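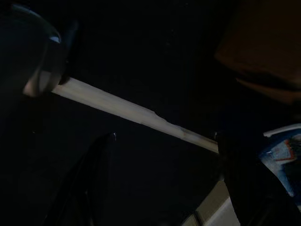 3.2 Edge damage in stored labels and markers

Figure 4. Pale, flat strip with a ragged section along its upper edge.

Plant labels are the part of a seed collection that gets the least attention in the literature. Most work on regional seed banks deals with viability, moisture, and cold storage (see section 2). Labels come up in a line or two of the methods, if at all. Our survey took in 1513 accessions held across two community collections, Grandside and Belen, and for 66 of them the written identity could not be recovered from the marker. Small share. But those 66 included most of the early Grandside barley lines, so the loss is not evenly spread.

We sorted damage into fading, staining, breakage, and edge loss. Edge loss means any marker where the outline has stepped in or splintered but the piece is still in one length, as with the strip in Figure 4. It was the hardest category to score consistently. Two readers would often agree that a marker was damaged and then disagree on whether the text area was affected. In the end we scored against the writing only -- if every character could be read, the marker passed, whatever the state of the margins.

Fading was by far the most common fault. Markers written in pencil held up better than those in felt pen, in both collections, and this matches what the Belen growers told us before we started. Ink from the older Kauppinen pens had gone to a light brown on most of the material from the unheated shed. Staining was mainly a Belen problem (river silt, damp drawers) and was rarely bad enough to hide a name.

3.3 Recovering identities

Where a marker failed, we went to the paper records. Grandside kept a sowing ledger by plot, and 885 accessions could be cross-checked against it directly. The ledger uses local names througout, so "Grandmother's white" and "Arnov white" are listed as seperate varieties in some years and as the same one in others. We left these as recorded. Lumping them would have made for tidier tables and we think a worse dataset.

Belen has no ledger before the move to the new building. For that material we relied on interviews, mostly with Gearóid Rafferty, who looked after the bean and pea drawers for many years and could put a grower's name to handwriting. Notes from those sessions are in the supplementary file. Not a method that scales, obviously. It did settle five cases where two markers were found in the same packet.

Grow-outs were considered for the remainder. Cost was the issue, also field space, and the neighbouring plots were already committed through to December. A partial grow-out of the barley is planned and will be reported elsewhere.

3.4 Limits

Scoring was done under ordinary room light. Some faded pencil might be readable under raking light or UV, so our count of unrecoverable names is probably a bit high. Storage history before donation is unknown for most packets, and we made no attempt to date the damage. Colour of ink was noted by eye only.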